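Shared kitchen: worktop and toasters

The second-floor kitchen at Ikham House reopened in March, and residents have asked for a reminder of what stays out on the counter and what goes back in the cupboards.

The toaster oven and the two-slot toaster both live at the left-hand end. Please let the oven cool fully before putting a cloth over it, and switch it off at the wall when you leave. Crumb trays are emptied on the weekly rota.

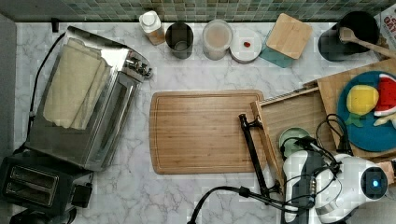
The counter by the green tiles, with the toaster oven and chopping boards.

Bamboo and wooden boards should be washed by hand and dried upright. They do not go in the dishwasher. Two split last winter, and replacing them and the old kettle came to £92 from the kitchen fund, which now stands at £309.

Jars and bottles can stay along the back of the counter if they are in daily use. Anything else needs a name on it and a place on your own shelf. Unlabelled food will be cleared at the end of the month.

Spare shelf labels are in the top drawer. If you have run out of shelf space, leave a note in the Ikham post tray.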